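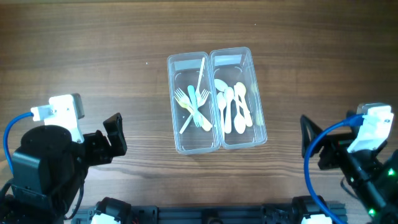

Trislow Clear Cutlery Trays
Serving and Dining Supplies > Storage and Sorting > Open Trays

Item 2197
Sold in pairs
Availability: In stock at the Dredberg warehouse

Product Overview

The Trislow Clear Cutlery Tray is an open rectangular container for holding plastic forks, knives and spoons at a serving table, in a pantry or in a staff kitchen. The trays are made of clear plastic and are supplied without lids. Each pair consists of one standard tray and one narrow tray, which may be set side by side with their long sides touching or used apart.

The product was added to the Dredberg catalog at the request of schools, parish halls and office kitchens that wished to keep spoons apart from other cutlery without purchasing a divided drawer insert. It replaces Item 1862, the single gray tray, which is no longer supplied. Customers who hold an open order for Item 1862 will be contacted by the Orders Desk before any substitution is made.

Recommended Arrangement

Spoons should be placed in the wider tray. The bowl of a spoon takes up more room than the tines of a fork or the blade of a knife, and spoons stored in the narrow tray tend to ride up over the rim when the tray is full. Forks and knives may share the narrow tray. Where the two are kept together, they will cross one another if dropped in by the handful, and institutions that serve at a counter generally lay them in one direction at the start of each meal.

The trays do not have internal dividers. Purchasers who require forks and knives to be fully separated should order a second pair and assign one tray to each kind. Purchasers who serve soup or dessert only may prefer to order wide trays alone, under Item 933.

Mixed colors of cutlery may be stored together. Some institutions use color to mark a purpose, for example pale yellow forks for one dining room and white for another, or light blue knives for a children's table. The clear walls allow staff to check the contents from the side, although the plastic has a slight haze and colors will look softer through it than they do from above.

Materials and Finish

Body: clear plastic, rigid
Rim: frosted, whitish
Shape: rectangular, open top
Lid: none supplied
Contents: cutlery is not included and is listed separately

The frosted rim is part of the molding and is not a coating. It will not peel or wash off. Small differences in the clearness of the walls between one production run and another are normal and are not treated as defects.

Placement

The trays are intended for flat, level surfaces. They may be used on wood, laminate, stone or metal. On a finished wooden tabletop, the underside of each tray should be wiped clean before it is set down, as grit caught beneath the plastic can mark the finish when the tray is pushed along. A cloth or thin mat may be placed underneath where the table is of value.

Trays should be positioned with the short end facing the person who will take from them. In this position the two trays present a compact pair, and a guest can reach either one without passing a sleeve over the other. For a line that is served from both sides, a pair should be provided on each side of the table.

The trays are not recommended for use on moving carts unless the cart has a raised edge.

Care and Cleaning

Empty the trays fully before washing. Wash by hand in warm water with a mild dish soap and a soft cloth. Scouring pads and powdered cleansers will cloud the walls and should not be used. Rinse well and turn the trays upside down on a rack until dry.

The trays should not be placed in a microwave oven, in a conventional oven or near an open burner. They are not rated for commercial dish machines. Price labels may be removed with warm water; solvents are to be avoided.

Cutlery must be dry before it is put into the trays. Since there are no drainage holes, water will collect in the bottom.

Ordering Information

Pairs are sold individually and by the case. Institutional accounts may order by item number through the Orders Desk or by written purchase order. The Dredberg warehouse holds roughly 900 pairs at the start of each quarter, and larger orders may be shipped in more than one delivery.

Related items:
Trislow Wide Tray, single (Item 933)
Trutico Plastic Spoons, white
Trutico Plastic Forks and Knives, white, pale yellow or light blue
Chowdary Table Mats, plain

Trays ordered singly are identical in finish to those in the pair and may be used with them. The narrow tray is not sold by itself at this time.

Returns and Damage Claims

Unused trays may be returned in their original packing. Trays that have been washed or placed in service cannot be accepted for return. Cracks or chips found on delivery should be reported in writing before the trays are used, together with the item number and the name of the receiving institution. Replacement trays are sent without charge once the claim has been approved.

Claims are reviewed by Viera Doležal, Customer Accounts. Questions about suitability for a particular dining room or kitchen may be directed to Anil Pai, Institutional Supply, who can also arrange for a sample pair to be sent on loan to account holders.

Notice to Existing Customers

Packing for this item was changed in March. Pairs now arrive nested, with the narrow tray inside the wide one and a sheet of paper between them. The trays should be lifted apart by the rims. Pulling on the side walls may cause them to split at the corner.

Page last revised April 23, 2024
Dredberg Institutional Supply, Dining and Serving Section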